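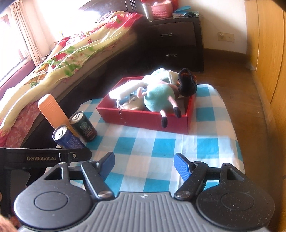 Ticket: Grasp-width estimates drift in sunlit episodes
Project: Olora (bedroom tidying, hand-held gripper demonstrations)
Opened: June 29, 2023
Status: Closed, with one sulky exception
Severity: Medium, raised from Low after the paper draft quoted the number

Problem as reported
The width estimator, Kanura, works out how far apart the fingertips are from the wrist view alone. On the bench it is very well behaved. In the bedroom set it claims the gripper is nearly closed in episodes where the blue tips are plainly wide open with nothing but cloth between them. The policy trained on those labels has learnt to approach a drinks can with its fingers shut, like someone trying to pick up a pint with a fist.

Set affected
1,519 episodes, all bedroom, all with the checked cloth on the floor. The kitchen set is clean.

Log

Entry 1
Suspected the calibration file, as one does. Reloaded it. Same result. Reloaded it again in a firmer manner. Same result.

Entry 2
Suspected the doll in the red box. Its legs hang over the front wall and are partly pink, and the old segmenter had a known weakness for limbs. Masked the doll out and reran 40 episodes. No change. Apologies to the doll.

Entry 3
Turned to the cloth. The tips are blue. The cloth is blue and white, in large squares. Kanura finds the tips by colour first and shape second, and the light blue squares sit exactly in the gap it is trying to measure. In strong sun the edge of a tip washes out and the nearest square gets promoted to fingertip. This accounts for every bad label I checked by hand.

Entry 4
Tried a tighter colour threshold. It fixed the bright episodes and broke the dim ones. Reverted it and made tea.

Entry 5
Dropped colour altogether. The new version tracks the silver screw heads at the base of the two linkage arms and gets the opening from the arm angle. Trained on 1,000 episodes, tested on the rest. The false closures are gone from the test split, and the policy now arrives at the can with its hand open.

Entry 6
Two regressions - both in episodes where glare lands on a screw head. Left them flagged for Dhanial, the relabelling queue, where they will be company for each other.

Resolution
Merged. Olora labels regenerated in full. The results table in the draft has been changed, and the sentence calling the estimator "robust to household textiles" has been taken out.

Follow-up
Glare on the screws is moved to its own ticket, due in August. Please don't fix it by drawing the curtains. The method section says natural light and I would like that to stay true.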